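Hand-held grippers on the budget line: how Mukus plans its equipment purchases

February 22, 2018

Mukus began buying hand-held data collection grippers last May, after a year of recording only on fixed robot arms. The head of equipment planning at the company's Stostholm site spoke to us about what the switch did to the budget.

"The arm is the expensive part, and it sits idle while someone resets the table," the planner said. "With hand-helds you pay for units and for people. The people are the bigger number."

Mukus compared quotes from Watik and Ametepe. Ametepe was cheaper per unit, but its finger pads were sold only as part of a full jaw assembly. Watik sells the pads separately. The order went to Watik at 3,122 dollars per operator set, with 2 grippers in each set and the head mount priced in. 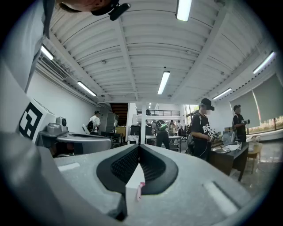
Gripper fingers with textured pads, and operators at work on the floor in Stostholm.

The first order was for 27 sets. The plan for the coming year is 41, and the planner does not expect a discount at that volume. "We asked. They offered longer payment terms instead, and we took them."

Spares were the weak point of the first budget. Pads were entered as a yearly item and had to be moved to quarterly. Cables were not entered at all. "I had them under office supplies," the planner said. "That was wrong. A cable fault stops an operator the same way a motor fault does."
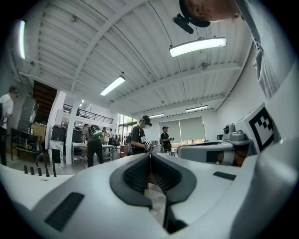
Floor space is now costed per operator, together with tables, lighting and cooling. Mukus looked at leasing a second room and decided against it for this year. Shifts will be staggered, and sets will be shared between them, so charging time has to be written into the schedule.

Asked what other buyers should request from a supplier, the planner named the calibration procedure. "Get it in writing before you sign, with the time it takes. We budgeted for the hardware and then found we were paying a technician every morning."

The next order goes out once the spares contract is signed.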